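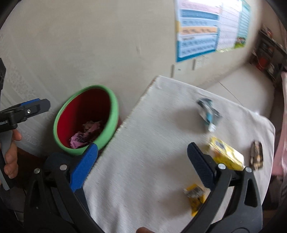 Hand-held gripper sessions: frequently asked questions

Last updated 3 January 2024

What counts as one demonstration?
One pass through the whole task, from both grippers at rest to both grippers at rest. For clearing wrappers into a bin, that means every wrapper on the table. Do not stop the recording between items.

How long should it be?
No more than 60 seconds. Longer recordings are rejected at upload and have to be done again.

Do I have to use both hands?
Hold both grippers throughout, even if one does most of the work. The idle one should stay still and clear of the other's view.

How fast should I move?
Slower than feels natural. Quick turns of the wrist blur the background, and the tracking relies on fixed things such as posters, sockets and table corners. A little blur is acceptable - a full second of it is not.

I dropped something. Should I start again?
No. Pick it up and carry on, provided it is within reach. Recoveries are kept and labelled separately.

Can I lay the items out the same way each time?
Please don't. Change the layout after every demonstration and move the bin after every 40.

Does the cloth have to be flat?
No. Folds are fine. Remove the cloth only if a jaw keeps catching on it.

When is remote control used instead?
For tasks on the Ekik arm that need more reach than the hand-held tools allow. Those sessions are booked through Sorcha Cullinane.

Who do I tell about a loose or worn pad?
Gearóid Ní Chonaill. Quote the session number and stop using that gripper until the pad has been replaced.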